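Visit report: Jultow demonstration hall, 21 Aug 2025

Purpose of the visit

We went to Jultow to look at arm-and-gripper stations before the equipment request goes in for next year. The request has to be finished in January, and the draft we have now was put together from catalogs. We wanted to see the machines handling ordinary objects, ask what they cost to run, and come back with a list of what we had left out.

Getting there took longer than planned. The parking lot is shared with a tile warehouse and the visitor entrance is around the back, past the loading docks. Visitors sign in at a desk, get a badge and a sheet of floor rules, and then wait for a guide. We were in the hall by ten and left at three.

What we asked about

The price of an arm is the easy part. Every supplier we have talked to will give that figure in the first email. What we didn't have was the rest: the frame, the table, the gripper, the cameras, the computer, the cabling, the safety review, and the hours it takes someone to put it all together.

The staff at Jultow were open about this. They told us their first station ran over its budget by 20 percent, and that most of the overrun was in small parts and labor. The frame was changed twice. Fingers wore out sooner than planned. They now order spare fingers with every gripper and keep them in a drawer at the station. A set costs them $479, and we had no line for spares at all.

They also advised us to budget for objects. A station that is meant to handle kitchen items needs a supply of kitchen items, and these get dented, scratched and lost. Jultow sets aside $1,000 per station each year for this. It sounded high to us until we saw the shelves in their storeroom.

Suppliers

Three names came up during the day.

Dirkon sells frames and tables as a kit. Delivery is slow but the parts arrive cut and labeled. Jultow has used them for its last two builds and would use them again. We already have a quote from Dirkon and it holds until the end of the year.

Monness will sell a complete station, installed and tested. It is the most expensive route by a wide margin. The service contract is charged separately, and the first year is not included, a point we had misread in their brochure.

Kramer does grippers and cable sets only. Their lead time is short. The staff had one complaint, that the cable sets come in fixed lengths, and the shorter one does not leave enough slack at the wrist.

On the floor

The hall is one large room with the stations set close together. It is louder than we expected, mostly from ventilation, and at lunchtime people walk through it to get to the break room. We should allow more floor space than the draft does. The drawing we brought along had the tables nearly touching, and the guide pointed out right away that there would be no room to stand behind them with a laptop.

We spent the longest time on cup handling, as it is the closest to what we want to do. Polished metal was of special interest to us. Shiny surfaces pick up reflections from everything nearby, and we wanted to know if that changes what cameras and lighting we should be pricing. Jultow's answer was to try the lighting first and leave the cameras alone. Lamps are cheap to move. 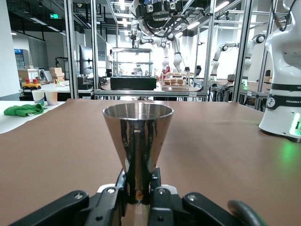
Gripper holding a steel cup by its narrow base, with a Franka arm to the right.

Cable runs deserve their own line in the budget. Jultow allows half a day per station just for tying them back, and repeats the job whenever a gripper is changed. We had put cabling under "miscellaneous" - it should come out of there.

Changes to the draft

We will keep the plan for 4 stations but buy them in two rounds, two in the first year and two in the second. That gives us time to find out what the first pair needs before paying for the same mistakes twice.

New lines to add: spare fingers, test objects, cable work, lighting. The safety review moves from the second year to the first. The service contract from Monness stays in as an option only, priced separately.

Still open: floor loading in the east room, whether the existing power outlets are enough, and a written lead time from Kramer. The Kramer request went out the morning after the visit. Facilities has the other two.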